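Ticket 2076
Subject: Flat sheets not staying in place on guest beds, Plokmont house
Category: Linen and furnishings
Opened by: Valentina Navarrete, Housekeeping
Assigned to: Revathi Marar, Furnishings Support, Prirnasia
Opened: 25 February 2026
Priority: Normal
Status: Resolved, monitoring

Summary of issue
The white flat sheets issued to the Plokmont house in December move out of position during normal use. Guests in the upstairs bedrooms have reported that the sheet works loose at the foot of the bed and gathers toward the middle by morning. Housekeeping has remade the affected beds with fresh sheets from the same delivery and the complaint has been repeated.

Initial response, R. Marar
Thank you for the report. Please confirm the following before a replacement is considered:
Whether the sheet is placed directly on the mattress or over a bedspread.
Whether the bed has a footboard or raised side rails.
The size printed on the sheet label, and whether the sheets have been machine dried.

Reply, V. Navarrete
The sheet is placed over the blue bedspread at the request of the house manager, who wishes the mattress to remain covered between stays. The bed frames are wood and come up around the edges of the mattress. The label reads Stadon, full size. All sheets have been through the dryer on the high setting. Staff report difficulty getting a hand between the mattress and the frame, and on the window side the sheet is often left untucked.

Assessment, R. Marar
Two causes appear likely. The first is the size. A full-size flat sheet that has been dried on high may lose enough length that it can no longer be tucked at both ends. The second is the layering. A sheet laid over a bedspread has little to hold it, and the bedspread itself shifts on the mattress, carrying the sheet with it.

Steps requested
1. Remove the bedspread and make one bed with the sheet directly on the mattress.
2. Make a second bed with the bedspread left in place, using a queen-size sheet from the Faulkner stock.
3. Dry all sheets on low until this ticket is closed.
4. Report after 21 nights of use.

Storage of the queen-size sheets was raised by telephone. The linen room holds roughly 700 pieces at present and can accept the additional stock on the lower shelves.

Update, V. Navarrete
Both beds were made as requested. Staff were asked to clear the bed fully before starting, including clothing, clocks and other items set down during cleaning, and to shake the sheet out from the headboard end. The larger sheet takes longer to straighten over the bedspread – the folds collect on one side and must be drawn out by hand before the corners are tucked.
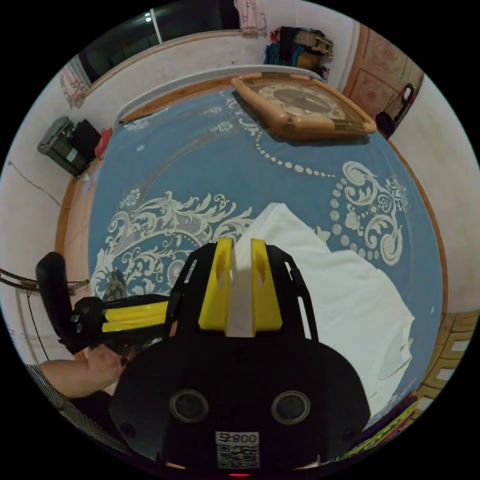
The bed made without the bedspread produced no complaints during the trial. The bed with the queen-size sheet was improved, although the sheet was found loose at one corner on two mornings. The house manager has agreed that the bedspread may be folded and kept in the cabinet while guests are staying, and returned to the bed on departure.

Resolution, R. Marar
The bedspread is to be removed before the sheet is laid in all upstairs bedrooms. Queen-size sheets are approved for those rooms and the full-size sheets will be transferred to the staff quarters. A linen order has been entered within the 3000 limit for the current period, and no further approval is required. Low dryer heat is to continue.

The ticket will remain in monitoring status until the new sheets have been received and washed once. Please add any further reports to this ticket and do not open a new one.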